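Chapter 7

Printed Cloth in the Home: Pattern, Repeat and Border

7.1 Scope of the chapter

The earlier chapters dealt with fibre, yarn and weave. This chapter deals with what is put on the cloth after weaving, and with the terms used to record it. The student should by now be able to tell a plain weave from a twill and to find the warp direction from a selvedge. Those who cannot should return to Chapter 3 before going on, as the position of a border is always given in relation to the warp.

Printed cloth is treated separately from woven pattern for a practical reason. In a woven pattern the design and the structure are made together, and a fault in one is usually a fault in both. In a print the ground may be sound and the design poor, or the reverse. The record sheet in Appendix B therefore has two columns, one for ground and one for print, and they are to be filled in separately.

7.2 Terms

Ground. The cloth before printing, and also the area of colour on which the motifs sit. Where confusion is possible, write "ground cloth" for the first and "ground colour" for the second.

Motif. A single unit of design, such as a paisley, a rosette or a length of vine. A motif may be used alone or joined to others.

Repeat. The smallest area of design which, when laid edge to edge with itself, makes up the whole field. It is measured along the warp first and then across it.

Field and border. The field is the main area of the print. The border is a band of different design, usually along one or both long edges. Its motifs may be taken from the field at a larger scale or may be unrelated to it.

Drop. The distance by which one column of repeats is shifted against the next. A half drop is the most common and hides the edges of the repeat better than a straight layout.

7.3 Colour and motif

Small motifs in dark brown on a yellow or gold ground are found in furnishing and dress prints alike. The dark colour carries the outline, and small errors in register show less than they would on a pale ground. In the Durrani pattern books the paisley is drawn with a filled centre and a plain rim. Premine, working from the same source, left the centre open and placed a rosette inside it. De Bruijn lists 189 paisley forms and groups them by the direction of the tip, a method followed here.

A folded or gathered cloth gives a poor idea of the repeat. Motifs that are some distance apart on the flat are brought side by side, and a border may seem to run at an angle to the field. Colour and general character can be noted at this stage, but no measurement should be taken.
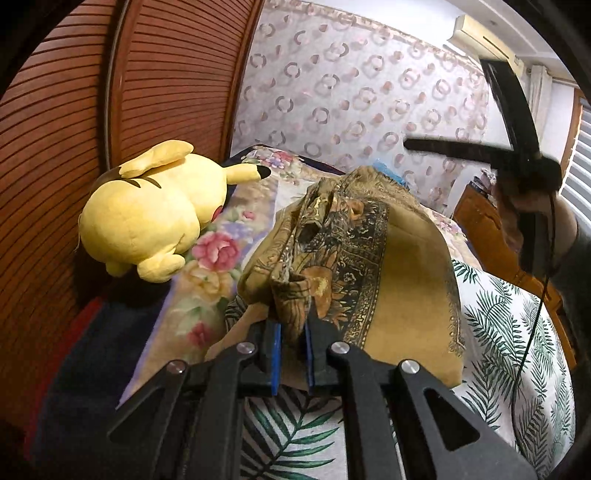
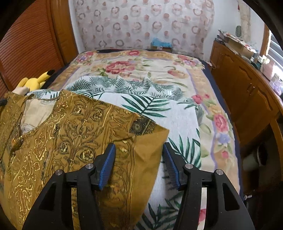 Figures 7.1 and 7.2. Mustard-gold patterned cloth on a bed. The border of stylised flowers is visible in Figure 7.2.

7.4 Measuring the repeat

Lay the cloth flat, face up, without stretching it. Choose one clear point on a motif and mark it with a pin. Move along the warp until the same point appears again in the same position and facing the same way, and pin it. The distance between the pins is the warp repeat. Turn through 90 degrees and proceed in the same manner for the weft repeat.

Mirrored motifs are a common source of error. If the second paisley faces the other way, the full repeat has not yet been reached and the count must go on to the next.

The border is measured on its own. Its repeat need not agree with that of the field. In sample 1442 of the Dodside collection the two agree only once in every 7 field repeats, and a short length cut from that cloth will not show the full relation between them. The record sheet should then state the length examined.

7.5 Lined pieces

Where a printed cloth has been made up with a lining, the reverse of the print cannot be seen without opening a seam. Depth of colour on the reverse is the usual test for how far the dye has gone into the ground, so the entry for penetration is left blank. It must not be guessed from the face. Hems are recorded by width and by the number of turns, and the student should note whether the border has been cut into at any point.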